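Print this page | E-mail this page

Search the help pages Enter a word or phrase Go

Your details and the Pokholm recipe club: questions and answers

We love hearing from members, and we get lots of good questions about what happens to the details you give us!

What do you keep about me?

Your name, your e-mail address and the town you live in. If you order a printed cookbook we need a postal address too – that's all, and you can see every bit of it on your account page.
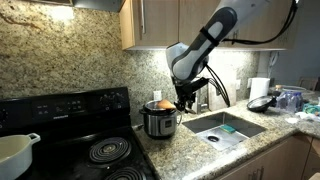

Can I see a copy of everything?

Yes, please ask! Write to Anisa Pasaribu, who looks after members' records, and she'll send your copy within 45 days. It's usually much quicker than that. The first 2 copies in a year are free.

Do you share my details with anyone?

Only with two firms. Vaverex sends out our newsletter and Baloch prints and posts the cookbooks. Neither may use your details for anything else, and we never sell our list.

What about recipes and comments I post?

They appear under whatever name you choose, so do have fun with it (we've had some wonderful ones). You can change the name or take a recipe down whenever you like.
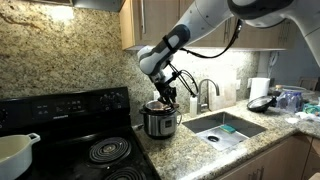
Photo: Pateck

Recipes already printed in a cookbook will stay in the copies people have bought, but we'll leave them out of the next edition if you tell us in time.

How do I leave?

Choose "Close my account" and confirm by e-mail. Your details are wiped after four weeks, which gives you the chance to come back with your recipe box just as you left it – lots of people do!

Who do I talk to if I'm unhappy?

Eylül Uysal reads every complaint herself and will write back to you.

Page updated July 17, 2024

Print this page | E-mail this page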